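From: Lacey Parsons
To: Workmont Tea Swap list
Date: 2023-08-31
Subject: Re: Keeping tea fresh (and the fall swap)

Hello all,

I meant to answer this a good while ago and then the tomatoes came in all at once, so please forgive me. I'm quoting the bit I'm replying to, because I know a few of you get the digest and the thread has wandered off into kettles since.

> I've inherited my aunt's tea cupboard and I'm a bit overwhelmed. There
> must be tea in there older than my son. Some of it is in tins, some in
> paper, and some in glass jars that sat in the window all summer. How do
> you all decide what's still worth drinking? And is there any point in
> keeping the black teas apart from the herbal ones, or is that just
> people being fussy? I'd like to bring something to the swap in the fall
> but I don't want to be the one who hands out dusty old mint.

First of all, welcome, and I'm sorry about your aunt. A tea cupboard is a lovely thing to be left. I still have a canister from my grandmother that I've never had the heart to wash out properly, and every time I open it I'm back in her kitchen with the radio going.

Now, as to what's worth drinking. I go by nose. Put a good pinch in your palm, close your hand and breathe on it for a few seconds to warm it up, then smell. If it smells like something, brew a cup. If it smells like a cardboard box, it will taste like one too. Plain black tea will surprise you with how long it hangs on. I found a packet of Assam behind the flour last February that I would have sworn was hopeless, and it made a perfectly decent pot, a little flat, nothing milk couldn't fix. Green tea fades much faster. Mint and chamomile are somewhere in between, and anything with bits of dried fruit in it I would just say goodbye to if you can't put a year on it.

The jars in the window I'd let go, I'm afraid. Light is hard on tea, and a whole summer of it is a lot to ask. Keep the jars, though! They're very good for buttons.

On keeping things apart – no, it isn't people being fussy, or at least not only that. Tea picks up smells like nothing else in the house. I once kept a bag of smoky lapsang on the same shelf as a nice light oolong, both folded over with a clothespin, and within a month I owned two bags of smoky tea. The strong ones are the ones to watch: smoked teas, anything with clove or cinnamon, peppermint, and the flavored ones that smell of bergamot from across the room. Give those their own tins with tight lids. The rest can mostly live together in peace, particularly if they're wrapped.

I have far too many containers, and my husband will back me up on that. The serious tea goes in plain tins in the pantry, labeled with masking tape and the month I opened them. I bought a big batch of them years ago from a restaurant that was closing down in Husimham, and I've been giving them away at swaps ever since. What we drink every day goes in a divided box so that guests can rummage. I wouldn't put loose green tea in one for months on end, but for packets, little tins and whatever you'll get through by the end of the month they're very handy, and people do like to be offered a box.

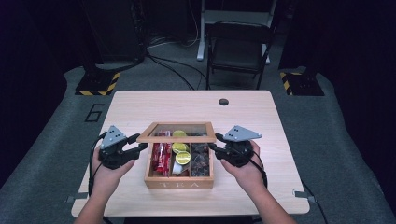 Tea box with the lid up: red packets on the left, little round tins down the middle.

If you're buying one, look for compartments wide enough to get your fingers into. The first one I had was so narrow that I had to turn it upside down to get the last bag out, and it drove me up the wall. It went to the thrift store and I hope it's making someone very happy.

Now the swap itself. It's at the Workmont library again, in the downstairs room, the one with the good outlets. Please bring 8 small bags if you can manage it, enough for a pot or two in each, and write on every bag what it is and how you like to brew it. I had a mystery bag last time which I've now made at 3 different strengths, and I'm no closer to knowing what it is. We have 117 names on this list, and I don't expect all of you, but I would love to see some of the quiet ones. Bring a cup from home.

A couple of you asked where I got the black tea I poured in the spring. It came from Işık, the little grocery next to the shoe repair place. It comes in an 800 gram bag, which sounds like madness, but split it with a neighbor and you'll both be through it by Christmas. I rinse the leaves with a splash of hot water first and then let it sit over very low heat for a good fifteen minutes. Don't rush it.

And do bring your aunt's teas, the ones that pass the nose test. I'd be glad to try them, and I'm sure she would have liked them to be drunk in company.

One more thing before I go and deal with these tomatoes. Whoever left the blue knitted tea cozy behind last time, I have it, it's been washed, and it will be on the table by the door.

Warmly,
Lacey

--
Workmont Tea Swap list
To leave the list or switch to the daily digest, reply to any message with LEAVE or DIGEST in the subject line.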